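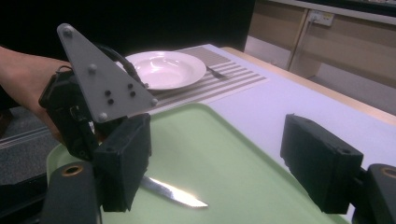
Tornik Table and Cutlery Set: data card

Whether a machine can lay a table depends a good deal on which part of the job you mean. Putting a plate on a placemat is close to solved, at least for plates of a size the machine has met before. Cutlery is another matter. A table knife lying flat on a tray, like the one on the green tray, offers very little to get hold of: the blade is thin, it shines, and it sits close to the surface. The fork beside the plate has its own trouble, in that "next to the plate, more or less straight" is a rule every person knows and few people could write down. Tornik was put together to cover this sort of small, awkward job. It is used by the Flarken group and by anyone else who asks for it.

Contents

3,138 recordings of a person doing a household task with hand-held grippers. The people doing the work hold the grippers themselves, so no arm is needed to record and the motion is at human speed, or near it. Each recording has video from the gripper, the opening width of the fingers, and an estimate of where the gripper is in space. Two-handed tasks have a file for each hand and a shared clock.

There are 17 tasks. The ones most people come for are:

- lay one place setting from a tray
- clear one place setting to a tray
- pass a knife from one hand to the other
- set a knife down pointing a given way
- stack shallow bowls
- fold a placemat in half

The full list is in tasks.txt. Names in that file are the names used in the folders, including two spelling mistakes that we have left alone so as not to break older scripts.

Layout

Recordings are grouped by task, then by session. A session folder holds the video, a file called width.csv, a file called pose.csv and a short notes file. Some notes files are blank. Times are in seconds from the start of the video. Widths are in millimetres between the inner faces of the pads, and zero means closed on nothing.

Sessions recorded before November use the older pose file, with the columns in a different order. The loader deals with this if you pass it the version flag. It does not guess. 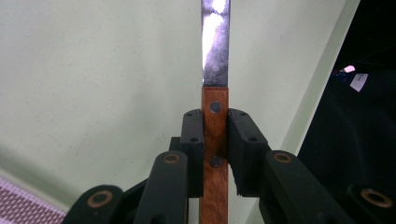 3 min read

Knives

Knives have a section to themselves because they cause most of the questions. The set has table knives and kitchen knives, and they behave differently in the grip. A wooden handle with rivets gives two flat black pads something thick to press on, and in the upright hold both pads close on the sides of the handle with the blade clear above them. Policies trained on Tornik copy that hold fairly well. They are much worse at reaching it from a knife that is lying down.

Glare is the other problem. Polished steel under a ceiling light can go nearly white in the video, and the edge of the blade gets lost against a pale wall. We have not masked or corrected this. A kitchen has lights in it, and a machine that needs them turned off is not much use in one.

Can a machine do it yet?

Partly. Geert Maes ran the baseline on the Jaiswal arm, using the place-setting task only, with 18 trials for each item. The plate went down in an acceptable spot in all 18. The fork did so in 11. The table knife was worse than the fork and we have not published a number for it, as the arm was stopped by hand too often for the count to mean much. Most stops came when the fingers pressed on the tray while trying to get under the blade.

Clearing is easier than laying. The tray is a bigger target than the correct side of a plate, and a fork dropped at an angle on a tray is still cleared. Anyone quoting a success rate for "table tasks" should say which of the two they mean.

Speed is left out of the results. The arm took over four times as long as a person on every item, and we slowed it further for anything with a blade.

Known gaps

No wet items. No serrated knives. No left-handed settings, though some recorders are left-handed and laid the table in the usual way. Few recordings show a dropped item being picked up again, as early sessions were restarted after a drop. Later ones keep going — filter on the "recovery" tag in the notes file.

Pose estimates drift when the gripper's view is mostly blank wall or table top. The Sukeck tool can re-run them from the video and does a better job on long recordings, but it is slow.

Use

Free for research and teaching. Please do not run knife policies near people on the strength of these results. Corrections to labels are welcome and should name the session folder and the time in seconds.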